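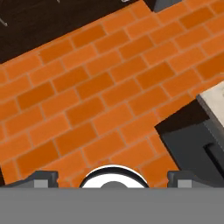
Wrist view from the Cliletti set: gripper over the brick-pattern surface, dark fixture on the right. Simulated.

Cliletti: simulated chore episodes for a two-finger gripper

README and data card, last changed 26th June

What is in this package

Cliletti is a set of 963 simulated episodes of small chores. In each episode one arm tries to do one task, for example to put a block in a holder, to move a cup to a shelf, or to close a drawer. We made it for people who ask the same question as we do: can a machine do simple work in a home or in a small workshop yet? Our answer after this set is "a part of it, and slowly". The details are below, so you can judge by yourself.

The package has two folders. The folder "episodes" holds the wrist view, the joint positions and the opening of the gripper for every time step. The folder "notes" holds one text file per episode, written by a person after watching it.

How the episodes were made

All episodes come from the Cosis simulator. No real arm was used for this version. The arm was moved by a person with a hand controller in the first part of the work, and by the policy named Ismail in the second part. The field "driver" tells you which one it was. Please read this field before you compute any success rate, as the two groups are very different.

The surfaces have many textures, and some of them you would not meet in a kitchen. We chose strong patterns on purpose. In our early tests in March, Ismail learned the color of the table instead of the shape of the object, and it failed when we changed the table.

What the labels mean

success: the object was at the goal and the gripper had released it.
partial: the object was moved toward the goal but did not arrive, or it arrived and was not released.
fail: everything else, including episodes where the arm did not touch the object.
unclear: two annotators did not agree and the discussion did not help.

The labels were given by Bindu Fernandes and Valeriano Quintana. Lenka Hrnčiar checked the unclear ones again. 229 episodes are labeled partial, and I think this is the most useful group in the set. Many of them stop very close to the goal. A person in a kitchen would push the object a little with a finger and continue, but Ismail waits, or it opens the gripper too early, or it goes back to the start.

What we learned about chores

Picking up a block with flat sides works well. Placing it into a slot is much harder, and the wrist view is a part of the problem: when the fingers are low, they hide the place where the block should go. The person with the hand controller had the same difficulty and often went up again to look.

Soft things are not in this set. We wanted to include towels, but the cloth in our simulator moved in a way that we did not trust, so we removed these episodes. If your interest is laundry, please use another set.

Time is also a weak point. The longest episodes take up to 8 minutes for a task which I can do while I hold a phone in the other hand.

Known problems

Textures can look soft at a short distance. It comes from the rendering and we did not correct it.
Shadows are simple. Do not use this set to study lighting.
In some episodes the gripper width is recorded one time step late. The script "fix_width" in the notes folder repairs it.
The text notes are in English but were written by people with different first languages. The same part can be called holder, fixture or stand.

Use and contact

You may use the set for research and teaching. For use in a product, please write to Clisberg first. If you find a wrong label, send the episode number and one sentence about what you saw to Bohumila Čierny. Questions about the simulator files go to Divina Manalastas.

Changes in version 2

Added the field "driver".
Removed all cloth episodes.
Corrected the units of the joint positions, which are now in radians everywhere.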